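Topf & Kleinkram: Aufnahmen vom Küchentisch

Februar, von Nam-gil Yeo

Willkommen bei Gillano! In dieser Sammlung dreht sich alles um Kochtöpfe und um die kleinen Dinge, die in ihnen landen.

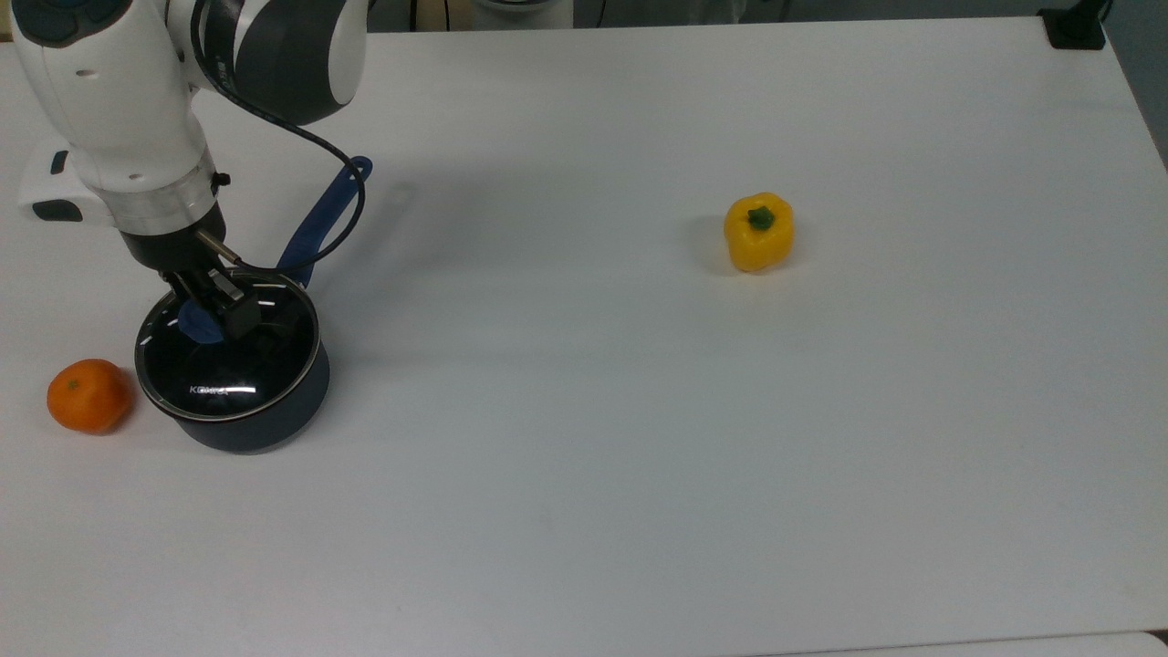

Angefangen haben Ji-hoon Han und ich mit einer ziemlich schlichten Frage: Wie sieht eigentlich ein Topf von innen aus, wenn etwas darin liegt? Wer zu Hause aufräumt, kennt das ja. Man stellt den Topf auf den Tisch, legt schnell etwas hinein, und schon ist der Boden halb verdeckt und am Rand spiegelt sich die Deckenlampe. Uns hat das so viel Spaß gemacht, dass aus einem Nachmittag ein ganzer Datensatz geworden ist.

Inhalt

Die Sammlung umfasst 4000 Einzelbilder aus 160 kurzen Abläufen. In jedem Ablauf wird etwas in einen Topf gelegt oder wieder herausgenommen. Gekocht wird nirgends, auf dem Herd steht auch nichts. Die Töpfe stammen aus acht verschiedenen Haushalten, und man merkt ihnen an, dass sie vorher schon lange in Gebrauch waren (unser Liebling hat eine Delle, auf die wir inzwischen richtig stolz sind).

Besonders schön finden wir die dunklen Innenbeschichtungen. Kleine Gegenstände heben sich davon ganz unterschiedlich ab, je nachdem, wie das Licht über den Rand fällt! Bei Edelstahl ist es wieder völlig anders, da hat man schnell zwei Löffel im Bild, obwohl nur einer drinliegt.

Aufbau der Ordner

toepfe/ – Bilder, nach Topf sortiert
kleinkram/ – Ausschnitte der eingelegten Gegenstände
beschriftung/ – eine Textdatei pro Ablauf
notizen/ – unsere Mitschriften, teils recht wild

Beschriftung

Jeder Ablauf trägt den Namen des Topfs, die Außenfarbe, die Innenfarbe und die Grundfarbe des Gegenstands. Bei den Farben haben wir lange diskutiert. Dunkelblau und Schwarz sind getrennte Werte, Königsblau und Dunkelblau ebenfalls. Stiele und Griffe haben ein eigenes Feld, denn oft passen sie farblich gar nicht zum Topf. Aufdrucke werden nur eingetragen, wenn beide von uns dasselbe gelesen haben. Sonst steht dort "unklar".

Teilverdeckte Gegenstände werden mit "verdeckt" markiert und trotzdem mitgezählt.

Bekannte Lücken

Deckel fehlen fast komplett, das ärgert uns selbst am meisten. Gusseisen ist nur mit 2 Töpfen vertreten. In den Notizen heißt derselbe Topf manchmal "Tinen" und manchmal "der Kleine", in der Beschriftung gilt immer Tinen.

Mitmachen

Schickt uns gern Korrekturen, vor allem zu den Farben! Bitte die Nummer des Ablaufs dazuschreiben. Um die Dateien in beschriftung/ kümmert sich Ji-hoon, alles zu den Bildern geht an mich. Als Nächstes sind die Deckel dran, und danach hoffentlich die Siebe.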